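Essien Hall Users' Group
Minutes, September 26, 2018

Present: Dede Aryee (chair, notes) and members from Kenari and Arnier. Apologies from Rastesau.

1. The table
We have a big white table at last, and everyone is thrilled with it! The top is smooth and matt, so no glare when we spread the drawings out. Dede thanked all who chipped in towards the £344.
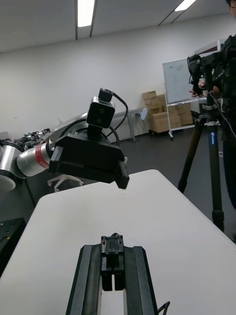 2. Looking after it
Agreed: cutting mats for any knife work, please, and no marker pens straight on the top. Kenari will bring felt pads.

3. Open day
Moved to May. Arnier offered to print 50 posters (lovely!) and Dede will ask Rastesau about chairs.

Next meeting: same room, date by email.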